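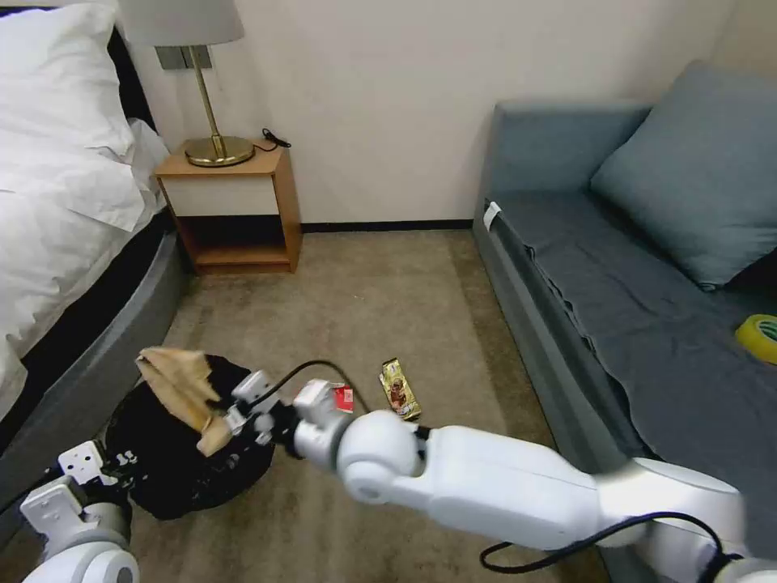
How often do the wrist cables on a two-arm robot need to be checked?

Every morning before the arms are powered up, and again any time a gripper has been taken off and put back on. On our setup it takes a few minutes and it has saved me more time than anything else on the list.

I've been looking after the Clullimus robot since February. It's a pair of white Sinora arms with parallel grippers, and the job it's learning is picking up a hotel room: wrappers, bottles and paper bags off the carpet and into a trash bin. I don't write the software. I keep the arms working, and I've had a few emails asking what that involves, so this post is mostly my morning routine plus one repair that took longer than it should have.

First the cables. Each gripper has a thin black cable that leaves the wrist and hangs in a loop before it goes back to the base. The loop has to be there. If you tie the cable tight to the arm it looks great until the wrist rolls all the way over, and then it pulls on the connector. If you leave too much, it drags on the carpet and the other gripper can catch it. I went through several lengths before settling on one that clears the elbow at full reach and doesn't snag when the arm is folded.

With the power off, I run two fingers along each cable from the wrist back. I'm feeling for flat spots and for places where the jacket has gone stiff. Then I push on the connector. It should not move. If it clicks, it was loose, and that goes in the notebook.

Next are the fingertips. Carpet is hard on grippers in a way that a workbench isn't. Fuzz gets into the linkage behind the fingers, and the fingers start to close a little unevenly. I open them all the way, brush the joints with an old toothbrush, and wipe the tips with a damp cloth. No oil. I tried a small amount once and it held the fuzz in place like glue.

I replace the tips every 300 hours. The first set I let go longer, and I could see the edges rounding off. A crushed paper bag is forgiving and will hang on to almost anything. A flat wrapper is not. The tip has to get under the edge, and a rounded tip just slides over the top.

Now the repair. A few weeks ago the left arm started missing low. It would come down over something on the floor and stop short, then close on nothing. The right arm was fine. I assumed the calibration had drifted, so I ran it again, and it was good for most of the morning. Then it was off again. I ran it a second time and got the same thing.

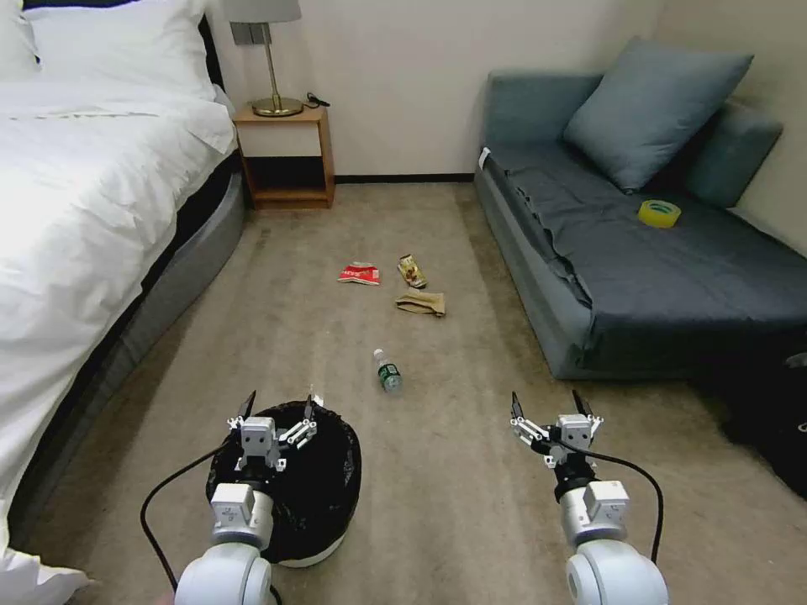

Running the calibration over and over was the mistake. It was covering up the real problem each time, and I lost most of two days to it. Somkiat Khunthong, who set up the first pair of these arms in Badov, told me over the phone to leave the software alone and put a dial indicator on the wrist. I clamped one to a stand, set it against the side of the wrist, and pushed by hand. There was play. You couldn't see it but you could read it.

Four screws hold the gripper to the wrist on ours, and two of them were loose. I had put that gripper back on myself after cleaning it and tightened it by feel. It held for a while and then it didn't.

The fix was simple:

Power off, and a folded towel under the arm so it has somewhere to rest.
Disconnect the cable at the wrist first.
Take all four screws out, clean the threads, and look at the mating faces. Mine had a bit of carpet fiber between them.
Put the gripper back on, start all the screws by hand, then tighten in a cross pattern with the torque driver.
Mark each screw head with a line of paint pen so you can see if it turns.
Reconnect, check the loop, and calibrate once.

After that I ran 80 pickups with the left arm only, using the same few pieces of trash, and the height stayed where it should be. I checked the play again at the end of the day and the needle didn't move.

I did the right arm the same way the next morning even though nothing was wrong with it. One of its screws took a bit more of a turn than I liked.

A couple of notes on the room, since people ask about that too. The bin liner matters. Fold it well down over the rim so there's a clear opening. If the bag stands up loose, the gripper brushes it on the way in and the whole bin shifts. When the bin shifts, every drop after it is a little off. I also vacuum before each session, which is as much for the grippers as for the carpet.

The arms get warm by the afternoon. I let them sit for five minutes after power up before calibrating, and I don't compare numbers taken cold with numbers taken later in the day. That one I learned from the Crenshaw manual, the one for the dial indicator and not for the robot. It has a page on temperature that is better than anything I got with the arms.

Costs, for the person who wrote in about it: a set of fingertips, a spare wrist cable, and the torque driver came to roughly $200. The driver was most of it. I'd buy it first.

Still on my list is a better strain relief where the heavy cable runs under the arm near the elbow. The clip we have now works loose and I've been pushing it back in by hand. I have a printed one to try, but the first version was too tight to close over the jacket, so I'm waiting on a second print. If it holds up for a few weeks I'll post the dimensions.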